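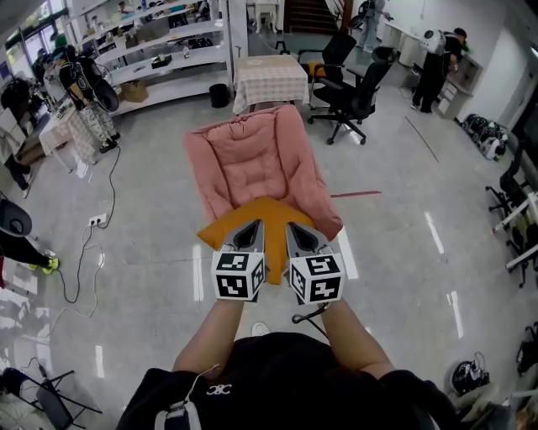
Category: Seating | Folding furniture | Cushions

The padded folding lounge chair is a low, portable seat made of a collapsible frame and a soft quilted pad. It is a favorite of dorm rooms, reading corners and shared workrooms, and it's easy to see why – few seats this comfortable can be put away behind a door!

The best-loved form has a bowl-shaped seat. Stitching runs across the pad in a grid, as on the pink chair shown with an orange-yellow cushion against its front, and the stitches keep the filling from sliding down into the lowest part of the bowl. Pads without them go lumpy in a season or two.

Names vary a good deal. The Trundia catalog lists the type as a "nest chair," while Sarnach, which has sold 12 versions over the years, calls all of them loungers. Kamel pads come in five colors, pink among them, and the pad of one size fits the frame of another if the ties are long enough.

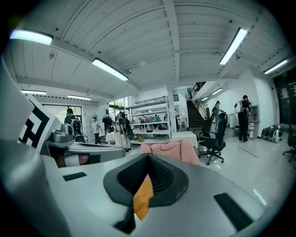 Altinis

Loose cushions are the natural partner of the chair. A small one fills the deep curve behind the lower back, and a larger one can go on the seat to raise the sitter a little, which helps a lot when getting up again. Orange with pink is a cheerful pairing and a surprisingly common one.

In mixed rooms the lounge chair often shares the floor with wheeled office chairs, such as the black ones seen near the pink cushion. The two kinds get along wonderfully – one for the desk, one for the break – and cushions tend to wander between them.

For storage, the pad is shaken out and the frame folded flat. Pads kept folded over the winter should be opened and aired in March.

See also: Bean bag; Camp chair; Quilting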